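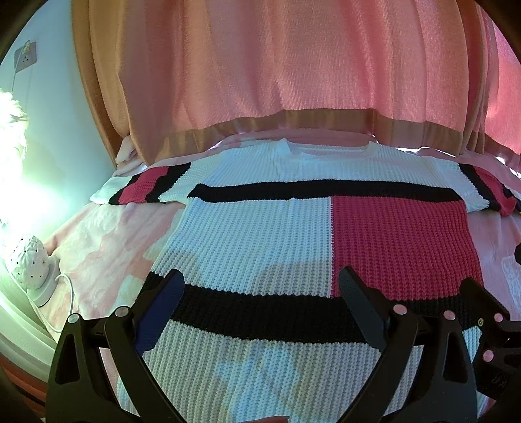 Imprimir | Enviar por correo electrónico

4.3 Alta de un transportista y de su tabla de tarifas

Antes de empezar, tenga a mano el contrato con el transportista y compruebe que su usuario de Plollutard tiene el perfil Expediciones.

1. Abra Maestros > Transportistas y pulse Nuevo.
2. Escriba el nombre y el código interno (5 caracteres, sin espacios).
3. En Delegación, elija Cekbridge o Likarano. Si el transportista trabaja con las dos, hay que crear una ficha por delegación.
4. En la pestaña Tarifas, pulse Importar y seleccione el archivo CSV. El separador debe ser punto y coma.
5. Revise la columna Peso máximo. Las filas sin valor quedan marcadas en rojo y no se guardan.
6. Pulse Validar y después Publicar.

Nota: el archivo admite hasta 1.744 filas. Las tablas más largas se importan en varias veces – el programa añade las filas nuevas al final y conserva las anteriores.

PRECAUCIÓN: Publicar sustituye la tarifa vigente en todos los envíos pendientes de etiquetar. Las etiquetas ya impresas no se recalculan.

Si aparece el error 37, el código postal de destino no figura en ninguna zona. Consulte el apartado 4.5, Zonas Mulder.

Utilizamos cookies propias y de terceros. Aceptar | Configurar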